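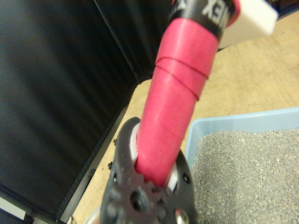
A handle wrapped in overlapping spiral bands of pink-red tape.

Grenow Household Advice Service
Care of Long-Handled Tools: Brooms, Mops, Rakes and Hoes
Leaflet 11

Residents are reminded that most long-handled tools are discarded while the working end is still sound. A loose head or a rough grip can usually be put right at home in an evening, with materials kept in most kitchens and sheds.

Cleaning
Wipe handles with a cloth wrung out in warm water and a little washing-up liquid. Do not leave wooden handles standing in a bucket. Allow them to dry fully, away from radiators, before any further work is attempted. Old adhesive may be removed with white spirit on a rag; windows should be open, and the rag laid flat outdoors to dry before it is thrown away.

Smoothing
Rub bare wood along the grain with 200 grit paper and finish with 300 grit. Two thin coats of boiled linseed oil are sufficient. Handles that are split along their length should be replaced. Tape will hide a split but will not make the tool safe to lean on.

Taping a grip
Cloth tape is the more comfortable choice for dry work and plastic tape for mops. Begin at the lower end of the grip and wind upwards at a steady slant, covering half of the previous turn each time. Keep the tape under light tension — if it wrinkles, unwind one turn and lay it again. Finish with a full straight turn and press the end down firmly. A bright colour is helpful where tools are shared between the kitchen and the bathroom, and it is also easier to find in long grass.

Loose heads
Screw-in broom heads often work loose when the thread has worn. A single layer of cloth tape over the thread will normally take up the slack. Rake and hoe heads should be secured with a new screw of the same gauge.

Storage
Hang tools by the handle, clear of the floor. Bristles that rest on the ground will bend and seldom recover. Damp mop heads should be hung outdoors until dry, particularly in December, when sheds are slow to air.

Sanding blocks and part rolls of tape may be collected from the Buven Road counter before 4 p.m. Please quote shelf number 1181.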